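Clearing the spare bed before the guests come

The spare room at Zosel has been used for laundry most of the summer, and with visitors due in August the bed had to be emptied. Jyoti Pandey took it on after lunch and has passed on how she did it.

Everything stays on the bed until it has been looked at once. Clothes that are still good go back to the closet, and anything with a worn-out waistband or a missing drawstring goes in the mending bag. Jeans and other denim are shaken out by the waist before folding – the legs fall straight that way. 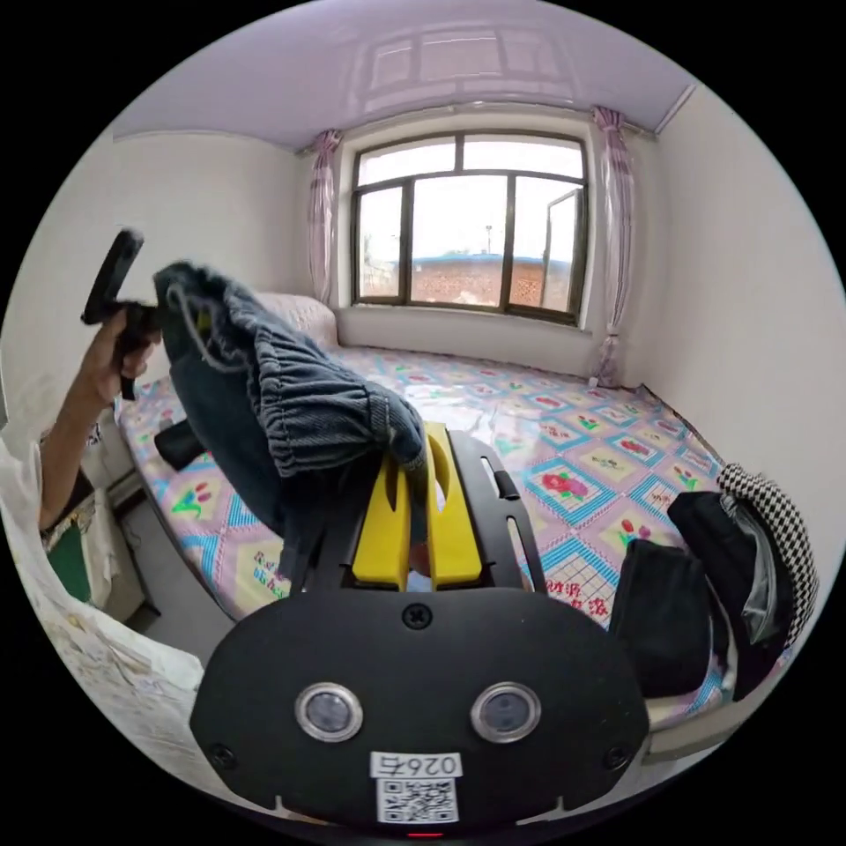 Dark clothes were sorted first. Checked and printed pieces came next, and the mending bag ended up with 13 things in it, mostly pants. Kamil Krajčí has the sewing machine until the end of the month, so please leave the bag by his door.

Towels are folded in half lengthwise and then in half again. The thick ones don't hold a sharp crease, so lay them flat and press down with your hands. Stack them no more than two high on the closet shelf.
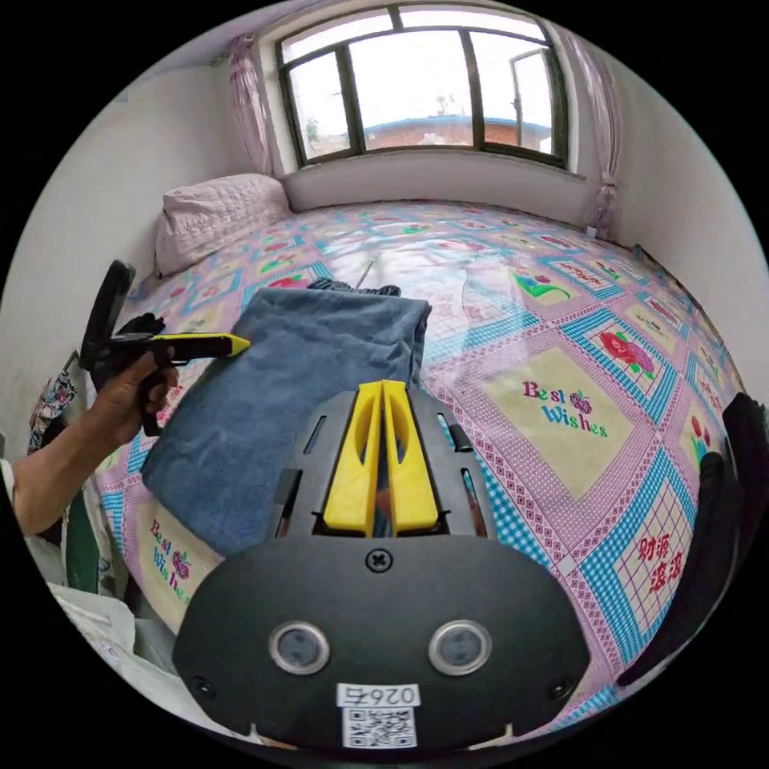
The flowered bedspread stays on for now and will be washed when the guests leave. It can go in at 80 minutes on the long cycle. Open the window for a while in the morning, and tie the curtains back first – they catch in it otherwise.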